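## 3. Household survey on leftover food

Our group studied how families in Wistberg store and throw away food. We chose this topic after the first lecture on waste, when we learned that the town has no separate bin for food scraps. We prepared a paper form with 20 questions and gave it out in two districts, Draro and Mägi, during August.

We received 186 forms back. Most people answered all the questions, but the one about weight was often left blank. In the next version we would ask for the number of full bowls per week, as few families own a kitchen scale.

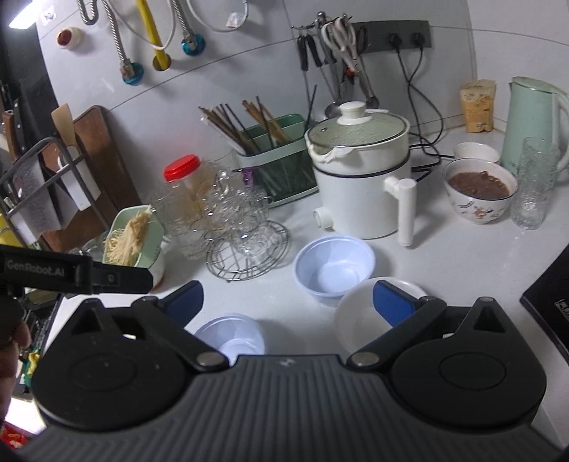 *Figure 2. A kitchen countertop with many items on it.*

Bread was the food most often thrown away in both districts, and cooked rice came second. In Mägi many families keep chickens, so their leftovers are not really lost – we counted these answers in a separate column. Families who wrote a shopping list reported less waste, but the difference was small and we can not say it is caused by the list.

We also wanted to compare our results with Roklow, which has over 2,000 homes and started to collect food scraps earlier. The office there sent us only the total for one month, 969 bags, without the weight of a bag. For this reason the comparison is left out of Table 4 and we give only the number in the appendix.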